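Drikilholm 录音棚开放日：听了一下午别人怎么调鼓

十二月去了一趟 Drikilholm。严格来说那不是一个地方，是一栋楼的名字，楼里有三间录音室、一间母带室、一个常年漏风的门厅，还有一台投币咖啡机，投币口贴着胶布，胶布上写着“免费”，旁边又放了一个捐款罐。我喝了两杯，捐了一杯的钱。

开放日的入场说明写得很详细，详细到让人怀疑往年出过什么事：不得触摸推子，不得对着话筒吹气，不得带自己的样带请工作人员“随便听听”。最后一条加了下划线。我前面排队的一位先生读完之后，默默把手里的U盘塞回了口袋。

每人发一张贴纸，我的编号是481。按这个编号推算，楼里应该已经挤不下了，但门厅里也就二三十个人，后来才知道编号是接着去年往下排的。音乐行业的人对数字一向有自己的理解，这一点看看各家的播放量就明白了。

行程分四站，每站四十分钟，中间没有休息，理由是“保持连贯的聆听状态”。我的膝盖对此有保留意见。

第一站：A室，调鼓

A室最大，木地板，天花板上斜着吊了一排扩散板，据说角度是用电脑算过之后又凭耳朵改了半年的。我问改完的角度和算出来的差多少，工程师想了想，说差不多。那半年大概就花在这个“差不多”上。

演示内容是给一套鼓换鼓皮、调音、摆话筒，然后录八小节。四十分钟里，换皮和调音用了三十一分钟，摆话筒用了七分钟，录音用了不到一分钟，剩下的时间大家在听回放。鼓手敲军鼓，工程师拧一颗螺丝，鼓手再敲，工程师说“好一点了”，然后把那颗螺丝拧了回去。我旁边的小朋友问他妈妈，那个叔叔是不是在修东西。妈妈说是。

不过我得承认，最后那八小节放出来的时候，全场安静了。底鼓短，结实，不拖泥带水；军鼓有一点点沙，尾音往上翘。我在家里用采样鼓做了这么多年demo，一直以为自己的军鼓挺像那么回事，听完决定回去先不打开工程文件，缓两天再说。

记几个对自己有用的细节，别人可以跳过：

顶上的两支话筒到军鼓中心的距离是拿一根绳子量的，不用尺子。绳子一头按在鼓皮上，两边一拉就知道齐不齐。

底鼓里塞的是一条旧浴巾，叠成三折，只碰前皮不碰后皮。有人问换成枕头行不行，回答是行，但枕头会跑。

军鼓底下那支话筒要反相，这个谁都知道，但工程师说他每年还是会忘两回。

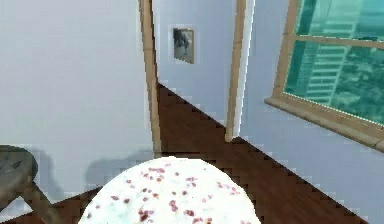
从A室出来要穿过一条走廊，墙上挂着历年在这里录过的唱片封面。大部分我没听过，有几张我听过但不愿意承认。走廊尽头那张挂歪了，讲解员路过时伸手扶正，我们离开时它又歪了回去，可见是惯犯。

第二站：B室，Kamolrat混音台

这一站才是多数人来的目的。Kamolrat是一张模拟台，灰面板，推子帽换过一批，颜色对不上，左半边偏奶白，右半边偏黄。讲解员说声音是一样的。台下有个人小声说不一样，黄的那边暖。我很佩服他，隔着四米远，台子还没通电。

关于这张台子，讲解员给了一个数字：自装进这间屋子起，它一共混完了1,386首歌。这个数是从工作日志里数出来的，每混完一首在本子上画一道。有人问，推倒重来的算不算，他说不算；有人问，混完客户没付钱的算不算，他停了一下，说算，因为混的时候还不知道。

演示方式挺聪明。放一首四分钟的歌，先放电脑里混的版本，再放过了台子的版本，不告诉大家哪个是哪个，举手投票。第一轮，大多数人觉得第二个更宽、更有纵深。揭晓：第二个是电脑里的。屋里响起一阵很礼貌的咳嗽声。第二轮换了一首，这次大家学乖了，全选第一个，结果第一个还是电脑里的。黄推子先生两轮都没举手，我猜他在保存实力。

讲解员倒是很坦然。他说台子的好处在手上：一个人坐在那儿，八个推子一起动，副歌前半拍往上推一点点，这种动作用鼠标也画得出来，只是画的时候人会开始看波形，看着看着就不听了。这句话我记在了手机里，回家发现自动更正把“波形”改成了“菠萝”，语义上居然也通。

我后来趁人少凑过去看了一眼主输出的那一排。每个旋钮旁边都有铅笔画的小记号，有些擦过又重画，有一处写着“不要超过这里”，而旋钮当时就停在超过那里的地方。

关于费用，既然有人问了，我也记一下：B室带工程师的日租是3,000，不含鼓，不含钢琴调律，含咖啡。不带工程师不租。听到最后一句，几个带着双肩包的年轻人互相看了看，像是原计划刚刚破产。

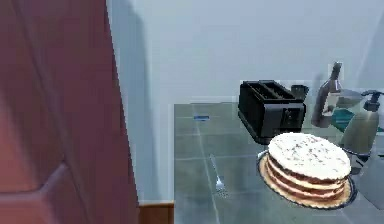
第三站：C室，人声和Dokeo插件

C室很小，一次进八个人，外面的人隔着玻璃等。进去之后门一关，耳朵立刻像被棉花捂住，能听见自己咽口水，也能听见别人咽口水，八个人很快达成了不咽口水的默契。

这间屋子主要录人声，顺便演示他们自己写的一个小工具，叫Dokeo。功能听起来不起眼：把一首歌丢进去，它给出调性、速度，再列出一串速度和调性都接得上的歌，给打碟的人或者做串烧的人用。市面上这类东西很多，Dokeo的区别在于它会老实地说“我不确定”。比方说一首歌在大调和它的关系小调之间晃来晃去，别家会随便挑一个给你，Dokeo会两个都写上，后面打个问号。

现场有人报歌名让它算。第一首，四四拍的舞曲，秒出，没有争议。第二首是慢歌，速度报出来快了一倍，演示的人说这是老问题，它把八分音符当成了拍子，手动除以二就好。第三首是一位观众自己写的，前奏用了弹性速度，Dokeo转了很久，最后给了三个问号。那位观众非常高兴，请求截图留念。

目前的曲库有大约800首，全是人工校对过的。有人嫌少。演示的人说校对一首要听两遍，听完两遍还喜欢这首歌的，不多。

我问了一个一直想问的问题：两首歌调性合得上、速度也合得上，为什么接在一起还是经常难听？他说，因为调性和速度只管两首歌能不能坐同一张桌子，不管它们有没有话聊。人声撞人声，低频撞低频，乐句长度一个八小节一个十二小节，哪样都能毁掉一次过渡。Dokeo下一版打算加乐句结构的标注，至于什么时候出，他看了一眼玻璃外面的同事，同事看了一眼天花板。

人声部分的演示是我个人最喜欢的。一位歌手进去唱了同一句，换了四支话筒，每支一遍。贵的那支细节最多，连她换气前嘴唇分开的声音都有，听着有点像在偷听。便宜的动圈反而最贴这首歌，糙一点，往前站。工程师说他们录主唱，有一半时候最后用的是便宜的。我立刻问另一半呢。他说另一半是客户看见了贵的那支放在柜子里。

还有一条提醒，录人声的朋友可以抄走：谱架上铺一块毛巾，不然纸面会把声音弹回话筒，高频听起来发空。我之前花了两个晚上用均衡去救这个发空，现在知道了，毛巾在卫生间里。

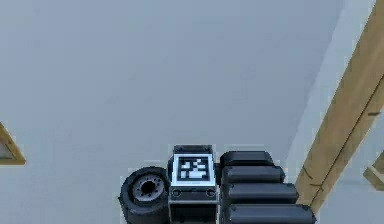 第四站：母带室，Olent

母带室归一家叫Olent的小公司管，和楼里其他人是房东房客的关系，所以连脱鞋的规矩都是单独的。门口一排拖鞋，尺码齐全，就是左右脚搭配得比较自由。我穿着两只左脚的听完了全程，低频定位没有受到影响。

这间屋子安静得让人想道歉。正中间一把椅子，两只音箱比我高，轮流坐，每人听一分半。轮不到的时候就贴墙站着，墙边低频堆得厉害，所以同一首歌，站着的人以为是雷鬼，坐下来才发现是民谣。

Olent的工程师讲了响度。这个话题在任何音乐人聚会上都能顺利毁掉后半场，他处理得很有经验，一上来就说：想做多响都可以，平台反正会给你拉下来，拉下来之后，压得狠的那首会显得又小又扁。然后他放了同一首歌的两个版本，音量对齐了再放。这回不用投票，连我都听得出来。动态留着的那个，鼓是一下一下打过来的；压扁的那个，鼓像画在墙上。

随后进入提问，果然有人问：那为什么大家还是压得那么狠？他说因为客户会在车里听，而且会跟上一首比。停了停又说，他自己也在车里听。

他还讲了一点关于曲间空白的事，这个我从前完全没想过。做专辑的时候，两首歌中间空多久，是母带这一步定的。他的办法是闭着眼听完上一首的尾巴，觉得“该来了”的时候敲一下空格，敲三次取中间那个。如今大家多半单曲单曲地发，一张“专辑”里只有一首歌，这门手艺就没处用了。他说上个月接了三个活，都是一首歌的专辑，曲目编号一律写着第一首，共一首。他照样在结尾留了两秒，说是习惯。

轮到我坐的时候，放的是一段弦乐四重奏。一分半里我听清了大提琴手翻谱，听清了某处有人的鞋底动了一下，至于旋律，出来就忘了。这大概说明音箱太好，也可能说明我不太懂弦乐四重奏。

几点实际信息

交通：从车站走过去二十分钟，导航会把你带到后门，后门不开。绕到前面去，看见一家修手风琴的铺子就到了。那家铺子也值得看看，橱窗里的手风琴都标着“已售”，修好了没人来取。

时间：下午一点开始放人，早到没有用，早到的人只能在门厅里吹风。四站走完差不多天黑。

带什么：带耳塞，A室用得上。带厚袜子，母带室用得上。不要带U盘。

吃的：没有。咖啡机旁边有一盘饼干，我第一站结束去看时还有半盘，第二站结束时剩下盘子。

适合谁：自己在家录歌的，收获应该最大，尤其是浴巾和毛巾那两条，加起来花不了多少钱。只想看大台子拍照的，B室四十分钟里有十分钟允许拍照，不许用闪光灯。带小孩的，小孩撑到第二站是极限，C室关门那一下有两个当场哭了，哭声的录音质量倒是非常好，工程师忘了关话筒。

出门的时候我在留言本上翻了翻。前面一页有人写“推子很漂亮”，再前面一页写“请考虑装暖气”，底下跟了七个签名。我签了第八个，顺手把走廊尽头那张封面又扶了一下。

回家之后我还是打开了那个工程文件，把军鼓轨静音，对着空出来的位置听了一会儿，然后去卫生间拿了毛巾。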